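Washing wool sweaters in a shared laundry room - how not to shrink them?
Community help > Home and clothing > Laundry
Posted 6 August 2018

bluekettle_in_Bovau

Hello everybody. I moved to Bovau in June and my new building has no place for a washing machine in the apartment, so I use the shared laundry downstairs. Until now I always washed my sweaters by hand in the bathtub, but here I have only a shower.

I have three sweaters of pure wool and one which is half wool and half cotton. The oldest one is from the Marikar market and it is very dear to me. Last winter, in my old place, I already ruined a cardigan. It came out so small and thick that it could fit a child, and I don't want to repeat this.

My questions are these. Can wool go in a shared machine at all, if I choose a cold program? Is the dryer really forbidden, or is low heat okay for a short time? And is it possible to save a sweater that is already shrunk? I still have the cardigan in a bag.

The dryer is a big front-loading one:

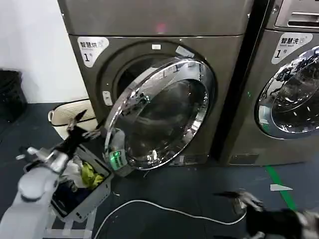
What I have already tried

I washed one old wool scarf in cold water with normal powder. It did not shrink, but it feels rough now and the ends are curling a little. I dried it over a chair. I also asked in the drugstore and they sold me a bottle of Plallilier wool wash, but the instructions on the back are only for hand washing, so I did not open it yet.

Thank you in advance, and sorry for my long text.

mossgreen_socks

Just wash them less. Wool does not need washing every week like a T-shirt. Hang it outside in the evening when the air is a bit humid and the smell goes away. I wash mine maybe twice in a winter.

And no dryer, never.

postow_knitter

I knit for many years and I have washed a lot of wool in machines, also in shared ones, so I will try to answer everything.

First look at the label inside the sweater. If there is a tub with a hand in it, many people still use the wool program, but you do it at your own risk. If the tub is crossed out, don't put it in water. Your sweater from the market probably has no label, and in this case I would treat it as the most delicate one.

Wool shrinks mostly from rubbing and from sudden changes of temperature. Heat makes it worse, but a cold wash with a lot of tumbling can also make felt. So a cold program is not enough by itself - you need one with slow movement and a gentle spin. If your machine has only "cold" and "hot" and nothing for wool or delicates, I would not use it for pure wool.

How I do it:

Turn the sweater inside out and close all the buttons. Put it in a mesh bag, one sweater in one bag. Before loading, I put my hand inside the drum and feel along the holes, because a forgotten hairpin can pull a thread. In a shared laundry I also wipe the rubber with a damp cloth, as other people may use bleach.

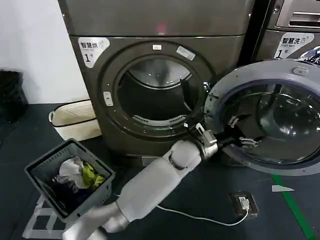
Washing machine number one, with the door open.

Use a liquid made for wool. Normal powder often has enzymes that are good for stains but bad for wool, and I think this is why your scarf became rough. Your bottle should be fine in the machine if you take a small amount, but I don't know this brand, so maybe write to them. No softener.

When the program ends, take the sweater out at once. Don't lift it by the shoulders, it will become long. Lay it on a big towel, roll the towel and press with your knees. Then open it flat on a dry towel, pull it softly to its shape and turn it over after 12 hours. Keep it away from the radiator and the sun.

About the dryer: no, also not on low. Even 10 minutes can be too much for pure wool. The half cotton one is less sensitive, but cotton shrinks too, so dry it flat like the others.

For the cardigan, if it is thick like a blanket and you can't see the stitches anymore, it is felt and it will stay felt. If you still see the stitches, put it in lukewarm water with a spoon of hair conditioner for half an hour, press the water out and stretch it slowly on a towel with pins. I once got back 3 centimeters in the sleeves with this method. It was still tight.

bluekettle_in_Bovau

Thank you both! I checked the cardigan and in the body I can't see any stitches, only a little at the neck. So I will cut it and make warm insoles. I ordered mesh bags, a pack of 6, and I will begin with the half cotton sweater. The one from Marikar I will wash in a bucket.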